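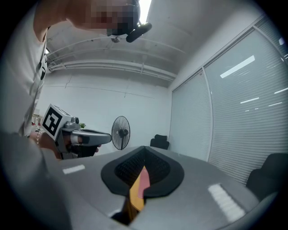

The white T-shirt is a plain, short-sleeved top cut roughly in the shape of a capital T, and I've been keeping this entry up to date since May because I wear one almost every day! It began as underwear. Sailors and soldiers had it under their uniforms, then people started wearing it by itself, and by the middle of the twentieth century it was ordinary daywear.

Most are cotton jersey, a knit with some stretch in it. A loose cut drops straight from the shoulder and hangs away from the body (my favorite, especially for a long day in a meeting room), while a fitted one has side seams that follow the waist. Necklines are usually crew or V. The henley, with a short row of buttons down the front, is a cousin, and my friend Rania Tannous and I still argue over whether it belongs in this article. I say yes.

People like it with small jewelry. A beaded bracelet in a light color goes well with white, and I'd pick one on elastic cord so it slides over the hand without a clasp.

Washing is easy enough. Keep whites together, go easy on the bleach (it can yellow anything with spandex in it), and dry on low. Collars stretch on hangers, so fold them. Gray shirts hide wear better, but then you've got a different article.

Related entries
Henley shirt
Cotton jersey
Beaded bracelet
Crew neck
Laundry bleach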